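Call for participants: does a bamboo mat help you sleep?

We doubt it, but we are willing to be shown wrong. Shops in Testley have sold a lot of "cooling" bedding since last April, most of it on the word of the people selling it.

Gavance is looking for 70 adults who sleep badly in warm rooms. You will spend 23 nights in your own bed, some on a woven mat and some on your usual sheet, and fill in a short diary each morning. Light trousers or pyjamas, please, and the same sort every night.
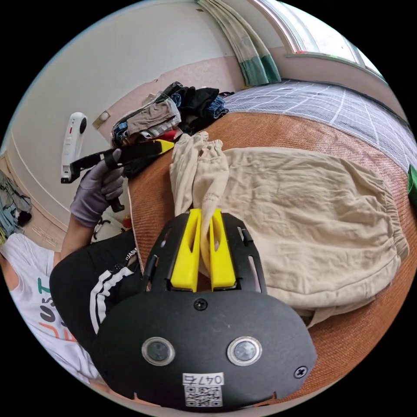
Beige trousers, fabric gathered

You don't need to believe in any of it. People who already swear by their mattress topper, magnesium spray or weighted blanket are asked to leave those off for the duration.

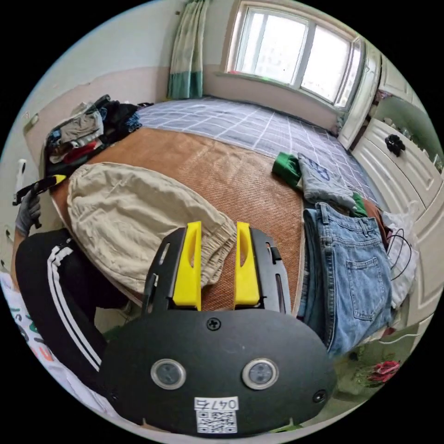 Payment is £200, made after the last diary comes in. Miss more than 3 mornings and we can't use your results, so we won't pay for them either. We sell no bedding and will publish whatever we find, dull or not.

Apply by Thu 22 January at the Gavance desk, Anum House, Testley.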